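FOR IMMEDIATE RELEASE

Tivdale Play Library Opens Its Shape Room to Families

TIVDALE, 2019-12-22 -- The Tivdale Play Library has opened a new Shape Room for children under six, with more than 40 sorting boards, block sets and foam trays that families can use on site or borrow for up to 30 days.

The library has been lending toys since 1985, and shape sorters have been among its most requested items for as long as anyone on the desk can remember. Until this month they lived in boxes on a high shelf in the back hallway. Now they have a room of their own on the ground floor, with low tables, floor mats and open shelving a toddler can reach.

"We are so happy to finally see these out where kids can get at them," said Archana Mishra, director of the library. "A three-year-old will try the same block in every hole on the board, turn it over, and start again. It's a wonderful thing to sit next to!"
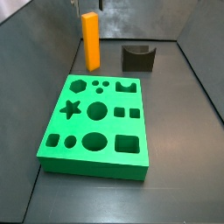

Foam trays are the newest part of the collection, and they are already getting plenty of attention. They are soft on the edges, quiet on a hard floor and light enough for a small child to carry across the room. The green one goes well past the usual circle and square -- its pockets include a star, a hexagon and an arch, and the dark gray arch block has a pocket cut to its profile. Younger children can start with the large round pocket, while older ones may like choosing between squares of different sizes.

The Shape Room was set up with support from Korness, a local flooring company, and the Kanaujia Family Fund. Dustberg Joinery built the shelves and tables.

Visits are free and last 30 minutes at busy times. Borrowing is open to all library members, and new families can sign up at the front desk.

Media contact: Archana Mishra, Tivdale Play Library

© 2019 Tivdale Play Library | Contact | Privacy | Back to top

This site uses cookies to remember your settings. Accept | Learn more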